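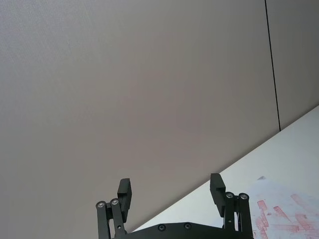 We were told the panels could be repainted in place, a reader wrote to us in April, but the painter wants every joint caulked first and we can't tell from the manual whether that voids anything. The answer is under "Finishing and repair" further down. Caulking a joint does affect the warranty. Painting the face does not.

Sumley Demountable Walls: Frequently Asked Questions

This page covers the Sumley wall system and the Zurmont track it runs on. It does not cover glazed partitions, doors with electric strikes, or ceiling-hung screens. Those have their own manuals.

GENERAL

What is a demountable wall?

A non-load-bearing interior wall made of factory-finished panels held between a floor track and a ceiling track. The panels are not glued or nailed to the building. A wall can be taken down, moved and put back up with the same parts, less the gaskets.

Does the wall carry any load from the building?

No. The ceiling track has a slip joint that lets the slab above move without pressing on the panels. Do not fasten anything structural to the track, and do not pack the slip joint with shims or foam. A packed slip joint is the most common fault we find on service visits, and it shows up as panels bowing near mid-height.

Can Zurmont track be mixed with the older Nadumstead track?

On the floor, yes, with the stepped adapter. At the ceiling, no. The Nadumstead ceiling profile has a shallower channel and the panel will not seat fully. If you have a Nadumstead ceiling track in good condition, order panels cut for it and state this on the order form.

PLANNING

How level does the floor need to be?

The leveling feet take up 6 mm of variation along one panel. Anything more than that has to be corrected in the floor before the track goes down. Measure along the actual line of the wall. A reading taken in the middle of the room is of no use here.

Is carpet a problem?

Low-pile carpet tile is acceptable if the track is screwed through to the slab. Broadloom over pad is not. The pad compresses unevenly under the feet and the joints open at the top within a few months. Cut the carpet back to the line of the track and bind the edge.

Which panel heights are stocked?

The stock panel is 2000 mm high and is meant for partial-height runs. Full-height panels are cut to order from your site measurements. We need three readings per bay - left, center and right - and we cut to the smallest. If you send a single reading, the order is held until the other two arrive.

How many panels can be in a straight run before it needs bracing?

Eight. After that, add a return panel or a floor-to-ceiling post. A door frame does not count as bracing. A corner does.

INSTALLATION

In what order do the parts go in?

Set the ceiling track first, then drop a plumb line from each end and fix the floor track to match. Fit the wall-start channel. Insert the first panel into the ceiling track, lift, swing the foot over the floor track and lower it. Adjust the feet until the exposed edge is plumb, then fit the joint spline and move on to the next panel.

The first panel decides the rest. An error there is repeated at each joint and cannot be corrected with the feet later on. Installers who are new to the system tend to adjust the feet by looking at the top edge, where the slip joint hides the error.
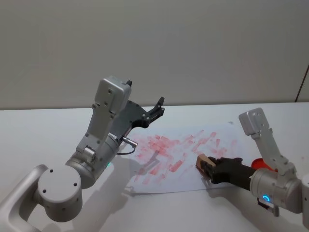 Use a level on the vertical edge, and check it again after the spline is in, as driving the spline can move the panel slightly toward the start channel. If the edge has moved, back the spline out halfway, correct the feet and drive it home again. Do not pry against the panel face.

Can one person install it?

Stock-height panels, yes. Full-height panels need two people for lifting and a third to guide the head into the track if the ceiling grid is already in place.

The spline will not go in. What is wrong?

Usually the panels are not parallel. Check the gap at the top and bottom. If they match, look for a gasket that has rolled into the groove. Soap solution may be used as a lubricant. Silicone spray may not - it stains the edge banding.

Where does wiring go?

In the hollow behind the base cover or vertically in a wired post. Panels must not be drilled for cable. Line voltage and data need separate posts. Have the wiring inspected before the base covers go on, as they are not designed for repeated removal.

FINISHING AND REPAIR

Can the panels be painted?

Yes, with a water-based acrylic over a bonding primer. Scuff the face lightly and wipe it down first. Mask the joints. Paint that bridges a joint will crack there and has to be cut with a knife before the panel can be removed.

May the joints be caulked?

They should not be. The joint is meant to move. A caulked joint is excluded from the warranty, along with the two panels on either side of it. If sound leakage is the concern, order the Hakim acoustic gasket (part 187), which fits the standard groove. It adds some resistance when driving the spline.

How are marks removed?

Try a damp cloth first, then mild dish soap. Test anything stronger on a part of the panel that will sit behind the base cover. Abrasive pads leave a shiny patch that shows up under side light and cannot be buffed out.
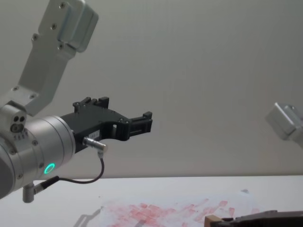
Wrist joint with green light ring and two-finger gripper, above a white table.

Can a single panel be replaced in the middle of a run?

Yes. Pull the splines on both sides, lower the feet all the way, lift the panel into the ceiling track and swing the foot out. Fit new gaskets on both edges. A replacement panel from a different batch may differ a little in tone, so where this matters, move an existing panel from a less visible bay and put the new one there.

MOVING AND STORAGE

How should panels be stored?

On edge, on blocking, with a sheet of foam between faces. Panels stored flat take a set and are hard to seat afterward.

Can gaskets be reused?

No. Splines, feet and base covers can be, if they are not bent.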